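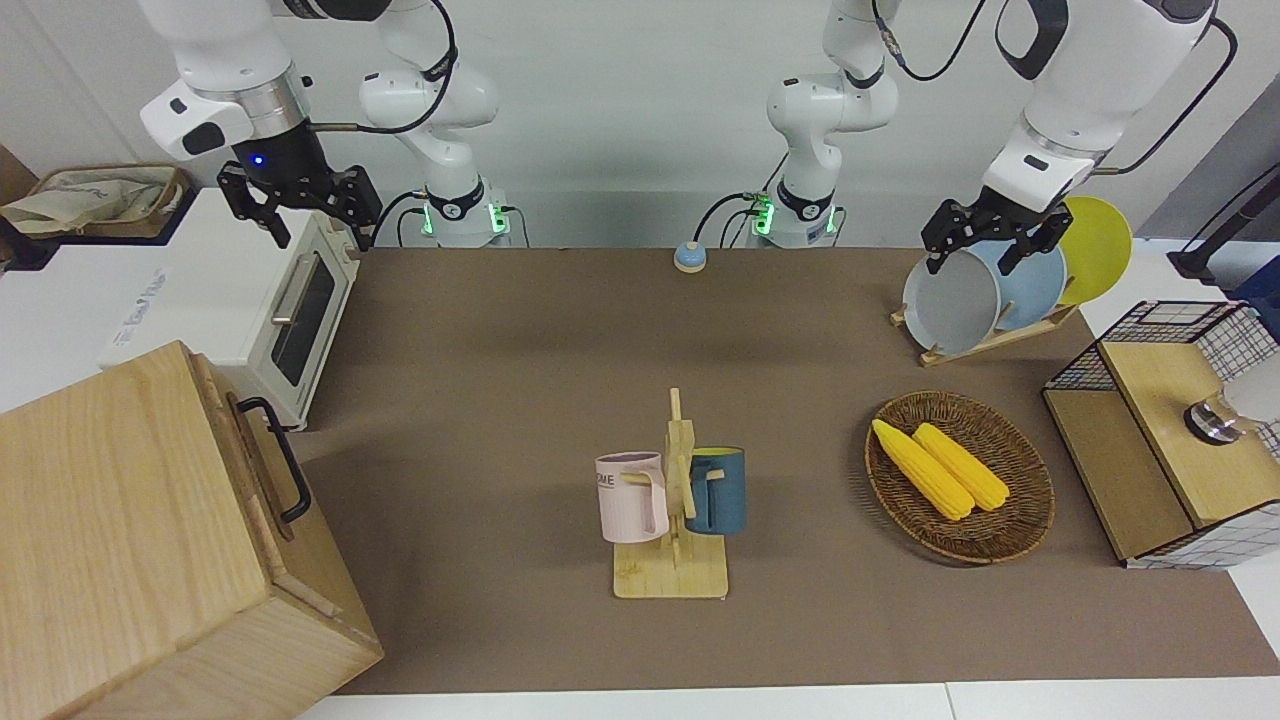

The Lotevcombe open day runs once a year, on a Sunday in February, and this was the first time I managed to get a ticket. The doors opened at 10 and there was already a line down the side of the building. Entry was free but you had to book ahead, and the woman at the desk told me all 500 places had gone in the first week.

Lotevcombe is a shared building with several small companies in it. The ground floor belongs to Bollent, who make packing machinery, and the upper floor is split between a sensor firm called Phromma and the household robotics lab that most people had come to see. Groups went up every half hour. Mine was at 11:30, so I spent the first part of the morning downstairs.

Bollent had one carton line running at reduced speed behind a clear guard. It folded flat blanks into boxes, glued them and pushed them out onto a roller table. An operator stopped it twice to show how a jam is cleared. It was loud, and the talk was hard to follow from the back. They gave out sample boxes at the end. Mine is holding batteries now.

The lab upstairs is one long room divided into bays. Our guide was Zdislava Polák, who runs the kitchen project, called Lilidine. She kept the introduction short. Lilidine is about getting two arms to handle the ordinary things in a home kitchen, and the bay is set up like a small counter, with a toaster oven, a dish rack, a mug tree, a tray with two corn cobs on it and a little cabinet with wire mesh panels. The arms are white, fixed at the back of the table, and each one ends in a black two-finger gripper.

The part we watched was the dish rack. The rack is wooden and holds plates upright, and there were three in it: gray, light blue and yellow. The left arm took hold of the gray one by the rim. I had expected it to grab the plate flat across the middle, the way I would, but the fingers close on the edge and the plate stays upright between them. The other arm waited over by the toaster oven with its gripper open.

Polák said plates are harder than they look. The rim is thin, the glaze can be slick, and the slots in the rack leave very little room on either side. A small error in angle and the plate binds against the wood. The mugs are easier to grip but harder to put back, as the handle has to find the peg. The team has logged 3,048 attempts on the kitchen bay so far, and 826 of those were on plates alone.

Questions took up the rest of the slot. A man near the front asked why there were two arms if one was standing still. She said many kitchen jobs need one hand to hold and one to work, and that it is simpler to leave both mounted all the time. Someone else asked about glass. They have tried it and do not do it on visitor days. A boy wanted to know if it could cook the corn. No, she said, it can only move it.

I would have liked longer in that bay. We had 25 minutes for the whole floor, and Phromma got the last 5 of them, which was enough to see a bench of pressure sensors and pick up a leaflet.

A few practical notes for next year. Parking is behind the building and was full before 10, so take the bus if you can. The stairs to the upper floor are steep, but there is an elevator at the far end past the restrooms. Coffee and sandwiches were sold in the loading bay, cash only. The room upstairs gets warm with a full group in it, and there is a coat rack on the landing. Booking for the next open day goes up on the Lotevcombe website in the fall.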